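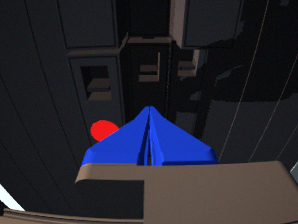 Two Weeks of Verbs Before Breakfast

I have been putting off writing this one, mostly because my notes are a mess. I kept them in the back of a puzzle book, and half of them are in a language I can only partly read, which I suppose is a good sign and also a nuisance. But several of you wrote to ask how the Portuguese course went, and my sister has asked twice, so I'm sitting down with a big mug of tea and I'm going to get through it.

If you're new around here, the short version is that my daughter-in-law's family is from the north of Portugal, and I got tired of smiling and nodding at Sunday lunch. I can smile and nod with the best of them, but there is only so much of it a person can do over four courses. So last winter I started looking for a school, a small one, where I could stay for two weeks and be made to talk.

The one I picked is called Trirnach. It has a handful of classrooms above a shop that sells buttons and zippers, and you go up a very steep flight of stairs to get there (I went up them a good many times with a bad knee, so I feel qualified to say steep). Classes ran from eight thirty until half past twelve, with a coffee break in the middle that was supposed to be twenty minutes and never once was.

My teacher for the first week was Edith Nina, and I would cross an ocean again tomorrow for her. She talks with her whole upper body. On the first morning she asked each of us to say what we had eaten the day before, and when I said something that apparently meant I had eaten my cousin, she laughed so hard she had to sit down, and then she wrote the right word on the board and had me say it until I stopped blushing. I have never forgotten that word since.

There were five of us in the group. Kevin Urrego already spoke Spanish from home and was forever being told that yes, that was very nice, but it was Spanish. I thought he'd have it easy and he thought so too, and by the third morning he was groaning louder than the rest of us. Somtochukwu Ezeani was the star. She had been studying by herself for a year and she had the nasal sounds down, all of them, even the one in "pão" that I still can't do without feeling I have a cold. She was very kind about it and used to walk me home along the river and make me read the shop signs out loud.

I should say something about the homestay, because that's what most people ask about. I was nervous! I'm sixty-three and I like my own bathroom. I was placed with a retired couple two streets from the school, and the room was small and clean and looked onto a courtyard with a lemon tree in it. Dinner was at eight, which for me is nearly bedtime. The first few nights I could barely follow anything, and I went to bed with my head buzzing. Then one evening the husband was telling a long story about a car that wouldn't start and I laughed at the right place – before he looked over to check – and the whole table cheered. I think I'll remember that longer than anything in the grammar book.

And the grammar book, well. It's the school's own, spiral bound, and the second half is nearly all verbs. I'd done some reading beforehand and had bought a box of 400 flash cards that I carried over in my hand luggage like a fool. I used perhaps a third of them. The plain, boring thing that worked best for me was copying out three sentences each morning before breakfast, with yesterday's verbs in them, and handing them to the teacher to mark up in green pen. The second week we had a different teacher, much stricter, who marked them up a good deal more. I sulked for a day and then I got better.

A few practical things while I think of them. Bring shoes with a proper grip, the sidewalks are pretty and slick as butter in the rain. Ask for a morning group if you have the choice, the afternoons get sleepy. If you're shy about speaking, tell them when you sign up, and they'll put you with people at your pace. You do a short placement interview over the phone and it's nothing to be scared of. Mine was mostly about my dog.

Was it worth the money? For me, yes. I had saved for it and I didn't go anywhere else this year. I still mix up "ser" and "estar" when I'm tired, and I still can't follow the news on the radio unless it's the weather. But I talked to my daughter-in-law's grandmother on the phone for eleven minutes, by myself, about her hip and my knee and the price of cod. She told me I speak like a priest, very slow and very serious. I've decided to be pleased about it.

I'm doing a weekly conversation hour online now with Kiyoshi Kaneko, who was in the group too and lives two time zones over from me. We're both terrible at the past tense, so we tell each other what we did yesterday and correct each other, probably wrongly. If any of you have a good beginner's book of short stories to recommend, please leave the title in the comments. I've read the one about the fisherman three times and I know how it ends.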